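Itonero presenta Gromon, un sistema para enseñar tareas a un brazo robótico con la mano o a distancia

La nueva herramienta permite que personas sin formación en programación muestren al robot lo que tiene que hacer, tantas veces como haga falta
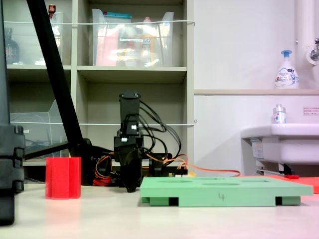

El brazo, con la pinza casi a ras de la mesa, junto a la bandeja verde número 4 y un vaso octogonal rojo translúcido.

Sep 19, 2019 — Itonero, empresa dedicada a la automatización de pequeños talleres y laboratorios, anuncia con mucha alegría la llegada de Gromon, un sistema que reúne en un mismo programa las dos maneras más naturales de explicarle una tarea a un robot: tomar el brazo con la mano y acompañarlo por todo el recorrido, o bien guiarlo desde un mando a cierta distancia mientras él va guardando cada movimiento. Es un proyecto al que el equipo le tiene un cariño especial, y que ha crecido despacio, en conversación constante con la gente que luego iba a usarlo.

La idea nació de una situación que conocen bien quienes trabajan en talleres pequeños. Se compra un brazo, se instala con ilusión y, a las pocas semanas, el brazo hace solamente aquello que el instalador dejó escrito el primer día. Cuando cambia una pieza o llega una bandeja distinta hay que volver a llamar, volver a esperar y volver a pagar. Con Gromon, la persona que conoce la tarea —la que lleva años colocando esas piezas y sabe de memoria cómo se sujetan— es quien se la enseña al robot, sin intermediarios y sin escribir una sola línea de código.

Cada demostración queda registrada como una secuencia completa, con las posiciones de las articulaciones, la apertura de la pinza y el ritmo con que la persona se ha movido. El programa permite verla de nuevo, recortar los momentos de duda, descartar las que no convencen y agruparlas por tarea. En la fase de preparación, que comenzó en mayo, el equipo reunió 915 demostraciones, de las cuales 400 se hicieron llevando el brazo con la mano y el resto por control remoto. Todas ellas acompañan al sistema como material de consulta para quien empieza, de modo que nadie tenga que enfrentarse a una pantalla vacía en su primera mañana.

«Yo aprendí a trabajar viendo las manos de mi madre, y creo que casi todos hemos aprendido así las cosas que de verdad sabemos hacer», explica Pao-chu Wu, directora del proyecto Gromon en Itonero. «Nos hacía ilusión que con el robot pasara algo parecido. La primera demostración suele salir torpe, la segunda va un poco mejor, y hacia el final de la tarde la persona ya se ha olvidado de que tiene un robot delante y está pensando en la pieza, en si entra recta o torcida. Ese momento nos gusta mucho y hemos procurado que el programa estorbe lo menos posible para llegar a él».

Las dos formas de enseñar se pueden combinar dentro de una misma tarea. Guiar con la mano resulta cómodo para los movimientos amplios y para entender hasta dónde alcanza el brazo; el control remoto, en cambio, deja libre el espacio alrededor de la mesa y suele dar mejores resultados cuando hay que acercarse con cuidado a un hueco pequeño. El sistema avisa cuando dos demostraciones de la misma tarea se parecen demasiado poco entre sí y propone repetir el tramo en cuestión, sin obligar a comenzar desde el principio.

Gromon se ha desarrollado con la colaboración de Wanigasekara, taller especializado en utillaje que ha diseñado las bandejas de práctica, y de Dirnley, que se ha encargado de la traducción de los manuales y de las sesiones de acogida. A ambos les debemos muchas horas de paciencia, alguna que otra discusión larga sobre el tamaño de los huecos y bastantes cafés. La guía de inicio, disponible en español e inglés, está organizada en 7 ejercicios que van desde abrir y cerrar la pinza hasta trasladar una pieza de un recipiente a otro y dejarla en su sitio.

La primera edición constará de 200 licencias, destinadas a talleres, centros de formación profesional y laboratorios universitarios. Cada una incluye el programa, la guía de inicio, el acceso a la colección de demostraciones y una sesión de acompañamiento con el equipo de Itonero, que puede celebrarse en nuestras instalaciones o por videollamada. Los centros de formación que lo deseen podrán solicitar, además, un juego de bandejas en préstamo durante un curso escolar.

Las solicitudes se atenderán por orden de llegada a través del formulario de la página web de Itonero, donde también se pueden reservar plazas para las demostraciones abiertas al público. Quienes asistan podrán probar las dos formas de guiado y llevarse una copia de las secuencias que graben.

Acerca de Itonero
Itonero desarrolla programas y accesorios para brazos robóticos de mesa, pensados para equipos pequeños que cambian de tarea a menudo. La empresa ofrece también formación y asistencia técnica a sus clientes.

Contacto para medios
Pao-chu Wu, proyecto Gromon
Oficina de comunicación de Itonero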